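Progress Report to the Trarkard Fund
Evaluation of the Birent Two-Arm Tabletop Kit
Submitted by: Dirk Dreßler, Project Lead
Date: 23/04/2024

Purpose of the report

The Trarkard Fund supports the Trotcombe workshop in reviewing automation kits that small service businesses could buy and run without engineering staff of their own. The present report covers the Birent kit, the second product in the review. It sets out the work completed, the spending to date, the findings so far and the tasks that remain.

Work completed

The kit was delivered complete and was assembled on a wooden table at the Trotcombe site. Both arms were fastened by their base plates and connected to the control computer. The printed assembly guide was clear on mechanical matters. It was less helpful on cable routing, and the team had to write to the supplier twice before the recommended layout was confirmed.

Calibration of the two arms was completed in 4 working days. The supplier's brochure suggests that one day is enough for a trained user. In our view that figure should not be relied on by a first-time buyer, and we have said so in our comments to Birent.

The team then began the task program agreed with the Fund. The program consists of 29 short tasks drawn from everyday work in a staff kitchen or a small cafe, including moving glassware, placing trays and operating a capsule coffee machine. Tasks that call for both arms were scheduled last. Ludger Hagedorn is responsible for the task program and keeps the written log.

Findings to date

The arms hold their position well over a full working session. Recalibration after a restart is quick and can be carried out by a person with no technical background, provided that the checklist is followed.

The grippers are suitable for boxy objects with firm sides. Thin-walled drinking glasses require a lower grip force, and the setting must be changed by hand in the software. We regard this as the main weakness of the product in its current version. A buyer who handles mixed items would expect the force to be stored with each task.

Work on the coffee machine has taken more time than planned. The machine is light, and an arm that presses on one end can shift it across the table.
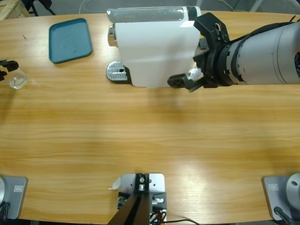 The team has therefore asked Birent whether the second arm can be programmed to steady an appliance during operation. The supplier has replied that this is possible with the existing software, and a sample routine has been promised. Until it arrives, the coffee tasks will continue with one arm.

Spending

Spending on accessories and replacement parts stands at $2,936, which is within the approved budget line. The support contract with Awad has been paid in full. No transfer between budget lines is requested.

Remaining work

The outstanding two-arm tasks will be completed first, followed by a trial in which kitchen staff operate the kit from the written instructions alone. The final report, with a recommendation on purchase, will be submitted in August. Questions on the task log should be addressed to Mr. Hagedorn, and all other questions to the undersigned.

Dirk Dreßler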